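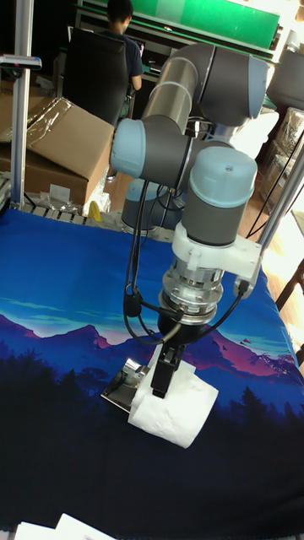
How should spare toilet rolls be stored in a small shared washroom?
Keep them dry, off the floor and within reach of the seat, with one roll on the holder and two in reserve; the rest of the pack stays in the linen cupboard.

Housekeeping Practice, Level 2
Handout 6: Paper goods and washroom supplies
Course leader: Najwa Matar
Practical sessions: Tianyou Qiu, Wanpen Kaewsai

6.1 Terms used
Roll: a length of tissue wound on a core. Domestic rolls have a card core as a rule. Some trade rolls have none and need a different spindle.
Ply: the number of layers in each sheet. Two-ply is taken as standard in this unit.
Face: the round end of the roll, where the edges of the layers show.
Tail: the loose end of the outermost sheet.
Reserve: rolls kept in the washroom itself but not on the holder.
Stock: everything kept elsewhere in the building.

6.2 Handling
Tissue is wound under light tension and dents easily. A roll squeezed across its width goes oval and then turns unevenly on the spindle. Lift it with the fingers spread over the curved side, or with two fingers inside the core. An oval roll can usually be corrected by standing it on its face and pressing the core round with the thumbs.

A roll laid on its side will travel on a smooth surface. On cloth it tends to stay where it is put, although a sloping table or a loose cover can still set it moving. When laying out supplies for sorting, stand rolls on their faces unless the exercise says otherwise.

Check the tail before a roll leaves the sorting table. If it is glued down, free it and remove the torn sheet. If it has come loose, rewind it by hand in the direction of the winding.

6.3 Storage
Card cores and tissue both take up moisture from the air. Stock shelves should be at least 40 cm above floor level and should not share a wall with a shower. Opened packs are folded over and clipped. Paper is stored apart from bleach and scented products, as tissue picks up smells through thin wrapping.

Reserve rolls may be kept on a post, in a lidded box or on an open shelf. The open shelf is the least suitable in rooms with a bath. The Stodora post used in the practice washroom takes three rolls; load it with two.

6.4 Fitting to the holder
Unless the client states a preference, the tail hangs over the front of the roll. Pull off one sheet after fitting to check that the roll turns. A roll that drags is either oval or too wide for the bracket.

6.5 Practical task
Work in pairs at the covered tables in room 71. Each pair receives one mixed crate.
Sort the contents into paper, metal and other items.
Set metal items to the left of the paper, so that edges do not catch the tissue.
Inspect each roll for dents, damp marks and loose tails.
Return sound rolls to the crate, faces upward.
Enter rejected rolls on the stock sheet with a reason in one or two words.

Damaged but clean rolls go to the cleaning store for wiping up spills. Damp rolls are thrown away.

Reading for next session: Handout 7, Hand towels and dispensers. Stock sheets go to Līga Kazlauskienė at the end of the practical.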